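From the Kitchen End of Things

My grandmother kept her recipes in a flour tin, and when she died the tin came to me because I was the only one of the cousins who had ever asked her how she made anything. I was thrilled, and then I opened it. If you have ever inherited somebody's recipes you can guess the rest. "Butter, as for the other one." "Bake until it looks like Aunt Signe's." One card, in her very nicest handwriting, just said "the good cake" and then listed eggs and sugar and stopped, as though the telephone had rung and she had never come back to it.

I have been meaning to write about that tin for this newsletter for ages, and what finally pushed me into it was the response to our little note in the spring asking whether anyone had old family recipes they were trying to make sense of. Goodness, did you! I had pictured a few polite emails. My inbox filled up with photographs of index cards, the backs of envelopes, a page from a bank calendar, and one recipe for pickled beets written on the inside of a seed packet (thank you, Janaka, I have made those beets and they are wonderful, though I went easier on the cloves than your uncle did).

So I want to use my space this time to pass along what I've learned from a couple of years of working through the tin, and from the many of you who have been at it a good deal longer than I have.

The first thing I would say is to copy the card exactly as it is before you try to fix it. I didn't do this. I was so eager to get to the baking that I started typing up "corrected" versions right away, and I smoothed over all sorts of odd little phrases that I thought were mistakes. One of them was "turn the pan at the news." I took it out because it made no sense to me. It was my mother who told me, much later, that Grandma had the radio on while she baked and always put the cake in at the same time of day, and the news came on halfway through. The oven had a hot corner, so she turned the pan at the news. I'd thrown away a perfectly good instruction! Now I type everything first, misspellings and all, and I put my own guesses on a separate page.

The second thing is to find out what the words meant to the person who wrote them. A "cup" is the one that trips everybody. My grandmother's cup was a teacup with a blue rim that held a good bit less than my measuring cup does, and for a whole winter I made her cardamom buns with too much flour and wondered why mine came out like doorstops. Gunvor Engebretsen wrote to me about the very same trouble with her mother's waffles. Hers was a coffee cup without a handle, and it turned up in her brother's garage with paintbrushes standing in it. She washed it, filled it with water, poured the water into a measuring jug, and wrote the amount on every card where the word "cup" appeared. The waffles, she tells me, were right on the very next try.

Spoons are nearly as bad. So is "a slow oven," which I have seen explained with great confidence in three different ways. I go with something near 300 degrees and stay close by. And a "small can" of anything is a real puzzle, because cans have changed sizes so many times. If you know roughly which years the card comes from, old grocery advertisements are a big help, and your library can probably get at the local paper for you.

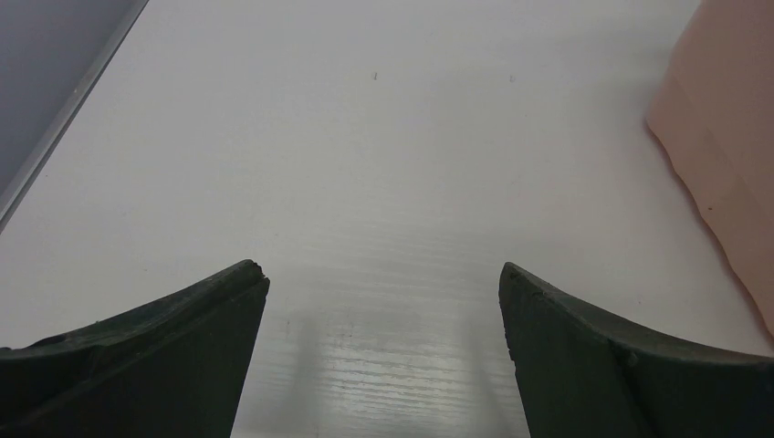

Then there is the matter of asking people, and I'd urge you to do it sooner than feels necessary. I put off calling my great-aunt for months because I wanted to have a proper list of questions ready. When I did call, it didn't matter a bit that I had a list. She wanted to talk about the neighbor's dog, and who had married whom, and somewhere in the middle of all that she said, "Of course your grandmother never used the vanilla, she hated vanilla, it was almond," and I nearly dropped the phone. Every card in the tin that calls for flavoring says "1 tsp. flav." and I had been using vanilla in all of them. Almond! The good cake is a completely different cake with almond in it.

What worked best for me, once I got over wanting to be organized, was to bring something I had baked. People who can't tell you what went into a thing can very often tell you what's wrong with yours. "Hers was flatter." "Hers had a sort of crust you could crack." Győző Szabó does this with his father's poppy seed rolls, and he mails them to his sister (well wrapped, he says, and sent early in the week so they don't sit in a warehouse), and she writes back with her remarks. They are on their ninth batch. I gather the remarks have gotten kinder.

Do change only one thing at a time, though. I know it's tedious. When I found out about the almond I was so excited that I switched the flavoring, cut the sugar, and used a different pan all on the same afternoon, and the cake was lovely, and I had no earthly idea why. I had to go back and make it three more times, which my husband bore very bravely.

I keep a plain spiral notebook for all of this. I put down what I changed, how long it was in, and what people said, and I write it while the dishes are still in the sink, because by the next morning I remember only whether I liked it. If you cook from memory yourself, I'd gently suggest doing the same with your own dishes while you're at it. Have somebody sit with you and weigh what's in your hand before it goes into the bowl. Prapai Noiphan did this with her mother over a long visit, with a kitchen scale tucked right beside the stove, and her mother found it very funny and then rather annoying and then, by the end, was putting things on the scale without being asked. They came home with eleven recipes that had never been on paper before. Prapai has promised me the green papaya salad for a later issue and I intend to hold her to it.

A word about ingredients that have gone away. Several of you asked about brands that can't be bought anymore, and I wish I had a tidy answer. Sometimes the old box or bottle was much the same as what's on the shelf today and you can simply swap it in. Sometimes it truly wasn't. I have a card of my grandmother's that wants "Jalico," with no other explanation, in a lemon dessert that is supposed to be set by suppertime. I have tried plain gelatin, which made it rubbery, and a packet of lemon gelatin, which made it far too sweet, and my best so far is half of each with the juice of an extra lemon. It sets nicely and it tastes good. Whether she would know it for hers, I couldn't say. If anyone remembers Jalico, or has a box lid in a drawer somewhere, please, please write to me.

And please don't worry about stains. I had a very sweet letter from a reader who was ashamed of the state of her mother's cards and wondered if she ought to clean them before showing them to anyone. Oh, leave them be! The greasiest card is the one that got made the most. I use that as my guide whenever I can't decide what to try next. Slip each one into a clear sleeve if you like, keep them away from the stove, and work from your typed copy.

Now for a bit of business. We'd like to put together a small booklet of these family recipes, and Thongchai Prasertsri has kindly offered to do the layout, as he did with the garden booklet. You may send as many as two recipes apiece. Please include the original wording along with your worked-out version if you have one, and a few lines about whose it was. If you're still stuck on a card, send it anyway and say so, and we'll have a page of puzzles at the back for everyone to chew on. Handwritten is fine. Photographs of cards are fine too, as long as the light is good enough to read by. We need everything in hand by the end of September.

As for the good cake, I've got it to where my mother closes her eyes when she takes a bite, and I'm calling that finished, at least for now. It goes in the booklet under its own name, with the eggs and the sugar just as Grandma left them and the rest filled in underneath by me. Turn the pan halfway through.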